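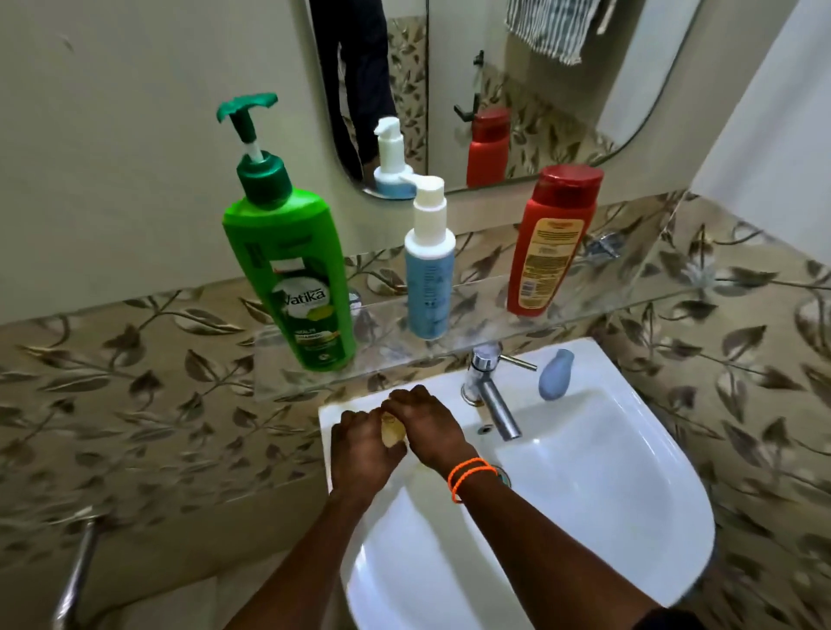 Bar soap and a pair of hands over the basin: the starting point for this year's handwashing drive at Wadama Community Center.

22/02/2018

Wadama's handwashing drive is back, and it is bigger, louder and a lot more soapy than last time! The center opened its second season of Clean Hands evenings this week with a full room, a borrowed stack of dish tubs and enough bar soap to perfume the whole hallway.

Areeba Naqvi, a school nurse who started the evenings in October, had hoped a few parents from the after-school club would turn up. She got 47 people, including grandparents, two high school soccer players still in their cleats and a toddler who had to be talked out of eating the lavender sample.

"I thought we'd be done in half an hour," Naqvi said. "People kept asking questions. They wanted to know about hot water, about rings, about whether you can wear soap out. I loved it. We had to be asked to leave the building."

The evenings are simple. Everybody gets a turn at a basin and washes the way they would at home. Then a dab of glow lotion goes on, they wash again, and they put their hands under a small purple lamp to see what they missed. Thumbs were the big surprise on opening night, along with the backs of the hands and the skin under watches and bracelets. There was a good deal of shrieking at the lamp, most of it from adults.

Naqvi teaches it slowly. Wet the hands, rub the bar between them until there is a real lather, then put the bar down and keep going with the lather alone. Palms first, then the backs, then between the fingers, then each thumb, then the fingertips against the opposite palm. Twenty seconds is the goal, and the younger kids have been humming their way through it. Rinse, and dry on a clean towel, all the way to the wrists.

The drive sticks to bar soap, and that got people talking too. Bars are cheap, they travel well and they last, and Naqvi wanted something any family in the neighborhood could pick up with the groceries. Her tips for keeping one in good shape went straight onto the bulletin board: rinse off leftover lather before you set it down, and give it somewhere it can drain. A bar sitting in a puddle turns to mush by the weekend.

Babar Mughal came with his mother and both of his daughters. He admitted he had expected to sit at the back with a cup of tea.

"My girls beat me," he said. "I put my hands under that lamp and it looked like I'd never met a sink. My seven-year-old has been checking me before dinner ever since, and she's strict."

This season there is more going on around the basins. Nighat Sethi is running a soap-making table at the side of the room, where visitors can press their own bars in molds and take them home once they have hardened. She brought 50 molds to the first evening and used every one. Ovals were the favorite shape, and the pale yellow oatmeal mix ran out well before closing. Sethi says she will be making a double batch for the next one.

There is a take-home side as well. Niazi Pharmacy, on the corner across from the center, has put a donation box by its register for wrapped, unopened bars. With what has come in there and at the Clanosia Street library, the drive has collected around 3,000 bars so far, which will go out in packs of 2 to families through the food pantry and the winter shelter. Wrapped bars of any size or scent are welcome. Hotel minis are fine.

Danish Rajput, who manages the pantry's deliveries, said soap is one of the first things people ask for and one of the last things anybody thinks to donate. "We get a mountain of pasta," he said. "I like pasta! But when a box of soap comes in, it's gone the same afternoon."

The next Clean Hands evening moves to the Zerside annex, where there are more sinks and, Naqvi is delighted to report, better water pressure. Hina Durrani will be leading a session for preschoolers and their caregivers at the start of the evening, with songs and step stools, before the lamp comes out for everyone.

Entry is free and there is no need to sign up. Bring a hand towel if you can. Anyone who would like to help at the basins or the soap table can leave a name at the center's front desk. Sethi is also looking for clean silicone baking molds, any shape except the deep ones, as the soap gets stuck.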